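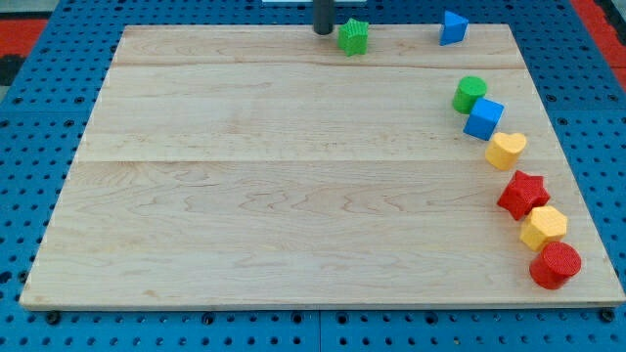

Does a tied game end a winning streak?

Posted by fokari_614
3 comments

Our league side, Unholm, had won 5 in a row. The next game, away to Fanska, was stopped level after 6 innings for bad light and entered as a tie. We then won again. Is the streak 6 or 1? The league handbook has 115 pages and does not define the term.

leftfield_kiss
12 likes

Depends on who keeps the records. The usual reading is that a tie breaks a winning streak but not an unbeaten run – the two should be listed separately. On that basis you are on 1. Check first whether the game is final or suspended. If suspended, it is completed later and the result goes against the original date.

Unholm Scorer
2 likes

A tie is not a loss so I would say 6.

benchcoat
4 likes

Agree with the first reply. Ours was suspended in August and finished before the next fixture – ask the league secretary for the status.

Share 7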